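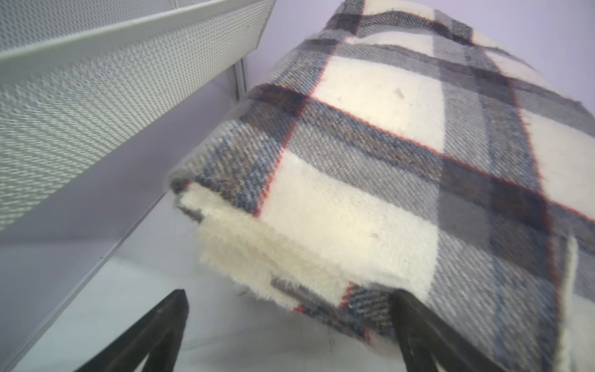

*Trorach throw in cream, gray, brown and navy plaid, beside a metal mesh basket.*

## Trorach Plaid Throw

A thick twill weave with thin red lines running through the plaid, and fuzzy at the edges, as a blanket should be. It drapes in a heap very nicely. Folding is up to you – we've had 7 years of practice at Bakalis and still prefer the heap.

- **Price:** $279
- **Item:** throw only, basket sold separately
- **Care:** cold wash, dry flat, keep away from the cat
- **Ships in:** 2 to 3 days

Glykeria Deligiannis picked the colors, and she has turned down every request for a beige one. The smaller Sokia throw is back in August. Returns are fine if the tag is still on and the dog hasn't slept on it.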